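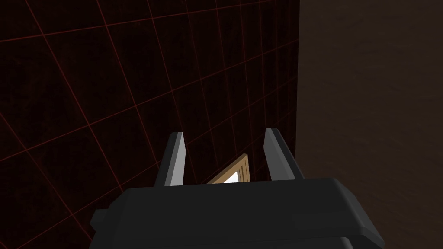
The Bretis gripper in simulation, with a wood-framed object between the fingers and a red-gridded panel behind.

Main page | Builds | Parts | Software | Recent changes

Bretis is a two-finger robot gripper with its own small simulation environment, built in the shared workshop Drakos by Efthymia Rallis and Markos Tsoukalas. The name is used for the hardware and also for the computer model of it, which was finished first. In the workshop the word "Bretis" alone usually means the model, and the physical version is called "the real Bretis" or simply "the hand."

Background

Drakos is a shared workshop with a wood room, a metal room and a long table for electronics. Members pay by the month and keep their projects on shelves. Before Bretis, the robotics activity there was limited to an older arm with the name Davden, which Tsoukalas had assembled from a used positioning table and new motors. Davden could move to a point with good repetition, but it had only a suction cup at the end, and the suction cup did not hold on rough or open objects such as frames, brackets and tool handles.

In June Rallis proposed to replace the cup by a gripper with two parallel fingers. She had experience in drawing parts for a printer but not in control software. Tsoukalas had the opposite experience. They agreed that the gripper would be modeled and tested in simulation before any part was printed, and this decision has shaped most of what followed.

Design

The gripper consists of a housing and two fingers. The housing is wide and low, with beveled corners, and in the model it is colored dark charcoal. The fingers rise from it with an open space between them and become narrow toward the tips. The pointed shape was chosen by Rallis so that a finger can enter beside an object that stands close to another one. Its disadvantage is that the contact area near the tip is small, and for heavy objects the grip must be taken lower, near the base.

The inner sides of the fingers have a bevel, shown in pale gray in the model. In the physical version a strip of rubber is glued on this surface. The rubber has been changed two times. The first kind was too soft and rolled away from the edge, and the second kind left marks on painted wood.

Both fingers are moved by one motor through a rack and pinion, so they always open and close by the same amount. It is not possible to move one finger alone. Tsoukalas has written in the project notes that he considers this a limitation of the first version and would prefer two motors, while Rallis considers one motor sufficient for the work that is done at Drakos.

Simulation

The simulation uses a simple model of the gripper made of flat polygons. Only the shapes which take part in contact are kept. Screws, cables and the cover of the motor are left out. The reduction was necessary for the computer of the workshop, which is an older office machine. With the full drawing the program calculated slower than real time, and with the reduced model it is possible to repeat a grasp many times in one evening.

The virtual camera is placed behind the gripper and looks along the fingers. From this position the housing covers the lower part of whatever is behind it, so the operator frequently sees only one corner of an object. A second camera from the side was added later for checking, but the view from behind remained the standard one, in accordance with the place where a camera can be fastened on the arm.

Large surfaces in the simulation carry either a plain brown texture or a grid of thin red lines on a nearly black ground. The grid was introduced by Rallis. On a plain surface she found it difficult to judge if the gripper was turning or only moving sideways, and the lines make the perspective easier to read.

Test procedure

A test consists of a starting position, an object in a random orientation and a limit of time. The objects are simple ones. Wood-framed objects are considered the most difficult in the set, as the fingers easily catch one edge and push the object around before the second finger arrives. Compact blocks cause little trouble.

The longest series was made with the control program called Wiltell, written by Tsoukalas. It contained 3,000 attempts, of which 823 ended with the object dropped or never lifted. Most of these failures belonged to the framed objects. After the series, the closing speed in the last part of the movement was reduced, and the approach was changed so that the gripper first aligns itself with an edge of the frame. A complete series with the new settings has not yet been made.

Physical version

The housing and the fingers were printed at Drakos. The left finger was printed 4 times before it fitted without play. The holes in the drawing were correct, but the printer made them smaller than drawn, and by a different amount each time the filament was changed.

Differences between the model and the physical gripper are known. The real fingers bend a little under load and the simulated ones do not bend. Friction in the model is one constant value, which agrees with clean rubber and does not agree with rubber covered in sawdust. For this reason the fingers are wiped after every 10 grasps when Davden is working near the wood room.

Current status

The gripper is mounted on Davden and can be used by any member who has received the short instruction from Rallis or Tsoukalas. A version of the fingers with exchangeable tips has been drawn but not printed. The model files are kept on the workshop computer in the folder "bretis," and the older folder "bretis_old" should not be used, as the scale of the housing in it is wrong.

See also: Davden (arm); Wiltell (control program); Drakos, rules for shared machines

Last edited Tuesday, December 9, 2025 | Contact the editors | © Drakos workshop members | Back to top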